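Where Do Six Plates Go? A Study of Washing-Up in a Shared House
Final report, Design for Everyday Living module
Satish Kanaujia and Harish Rajput

1. Background

Our project began with an argument over a drying rack. The house we share in Pridell Road has a kitchen designed by someone who ate out. The worktop to the left of the sink is 40 cm wide, and on it live the kettle, the toaster and, when there is room, the washing-up.

The brief asked us to choose a domestic task of low status and take it seriously. We put forward plate storage. Our tutor asked whether there was enough in it for a full report, and we said yes with more confidence than we had.

2. What we wanted to find out

Our main question was how people place plates when the rack and the space around it are both available. We had noticed at home that a rack is rarely filled in any sensible order. One plate goes on, a second goes next to it, and the rest settle on whatever surface is nearest, where they stay until somebody wants to make toast.

We also wanted to know if colour made any difference. Harish believed people would sort by colour if given the chance. Satish believed people would do as little as possible. Both positions are set out in the proposal and neither of us has been allowed to edit it.

3. Background reading

There is less written about drying racks than you might hope. We found a good deal on dishwashers and a leaflet from Brollura, the shop where we bought ours, which explains how to wipe it. A library book on kitchen planning gave the whole subject one paragraph and a drawing of a plate.

We therefore relied on a short survey of the student houses in Bhardwaj Court. We put 300 slips through letterboxes and got 40 back, one of them a pizza order. The most common complaint was that the rack was full. The second most common was that the rack was full of somebody else's things. Only two people mentioned wet worktops, which had been the subject of our first four meetings.

4. Method

The kitchen was too cramped for proper trials, so we moved to the Sindbridge workshop. We used a long wooden rack and plain round plates in different colours, so that we could write "the purple one" in our notes and both know what we meant. The working surface was green and bare apart from what we put on it.

We tried the rack straight, sideways and at a slant. The slanted position was Harish's idea. It takes up the middle of the surface and leaves a corner free on either side, and we assumed that these corners would be wasted. Plates were then set out on and around the rack and the layout was noted down before anything was moved again.

Our budget was 3,000 rupees, of which 800 went on plates. The rest is accounted for in the appendix, including the tea.

5. Results

The corners were not wasted. With the rack at a slant, the spaces beside it were the first to be used, and they held plates quite happily. We had drawn several pages of diagrams showing why this would not happen, and they are included for completeness.

The layout we discussed most is the one in Figure 1. Only two of the six plates are on the rack, and they are very nearly touching even though there is bare wood beyond the pink one. The beige plate has got close to the rack without getting onto it, which is how most of the washing-up in our house could be described.
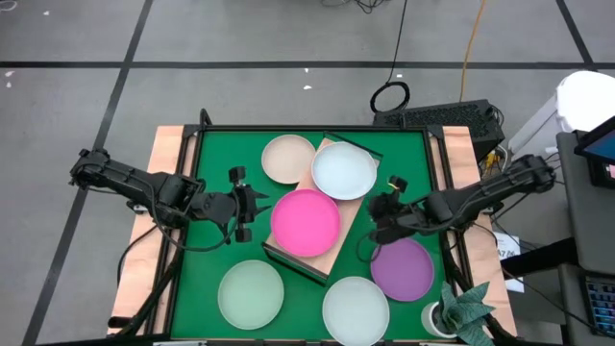 Figure 1. Slanted rack with the pale blue and pink plates on it and four more around it.

Colour sorting did not come up in this layout. The pale blue plate and the whitish one might have made a reasonable pair and are nowhere near each other. Harish would like it noted that six plates is a small sample. Satish would like it noted that he was right.

6. Problems

The main weakness is that we used only round plates. A real sink also contains a saucepan, a cheese grater and the lid of something long gone. We left these out on purpose, and the results are tidier than life as a result.

We also knew what we were looking for, and by the second week of July we had both started placing plates in ways that helped our own argument.

7. What we would do next

We would like to repeat the trials with bowls, and with a shorter rack that would fit the worktop at home. The slanted position is worth keeping. It has been in use in our kitchen since the trials ended, and the toaster now lives on top of the fridge.

Submitted Aug 8, 2021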